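Subject: Re: [flosora-growers] Moving the spring seed swap to Grurkivholm

On Tuesday a list member wrote:

> Does anyone know if the hall at Grurkivholm is big enough for the swap this
> year? Last April we were elbow to elbow by ten in the morning, and I never
> even got near the bean table. Also, what is the feeling on store-bought
> packets? I have a drawer full of Tessier lettuce that I will never get
> through, but I don't want to be the person who turns up with store seed.

Hello all, and please bring the lettuce! I can't speak for everyone, but I have never minded a store packet as long as it's sealed and the year is on it. My own first tomatoes came out of somebody's leftover packet, and look at me now, with a spare bedroom I can't walk across from February on.

As for the hall, I drove over last week and had a good wander. It's a lot roomier than the library basement – there's a proper kitchen at the back, and the side door opens right onto the parking lot, so those of us with bad knees won't have to carry boxes up any steps. They let me look through the floor plan and it says 1,800 square feet, which sounds like plenty to me, although I'm hopeless at picturing such things. I did think we could put beans and peas along the long wall this time and give them two tables, and move the flowers up near the stage where the light is better.
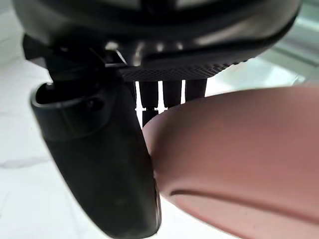 The other thing I wanted to raise is labels. We took in 517 envelopes last year and I sorted most of them at my dining table, and I can tell you that "squash, the good one" was written on more of them than you'd think. If you could put the name, the year you saved it, and whether it was grown near anything it might have crossed with, I would be so grateful. Pencil is fine. Pencil is better than those gel pens, in fact, which smear the minute a damp thumb gets near them.

I've also had a couple of notes asking about the Prosudska pepper, which went so quickly last time. I have seed from 7 plants and they all came true as far as I can tell, long and a bit wrinkled, sweet with just a little heat at the stem end. I'll be putting five seeds to an envelope so they go around. Please start them early, earlier than the other peppers, and don't give up on them – mine sat there doing nothing for almost three weeks last year and I had already half decided to use the tray for basil.

Doors at nine for anyone setting up, ten for everyone else. I'll bring the big coffee urn and a lemon cake, and if somebody could manage something without nuts that would be a kindness. I still need two folding tables and a long extension cord, so write to me off list if you have either one.

Warmly, and with dirt under my nails already,
your list keeper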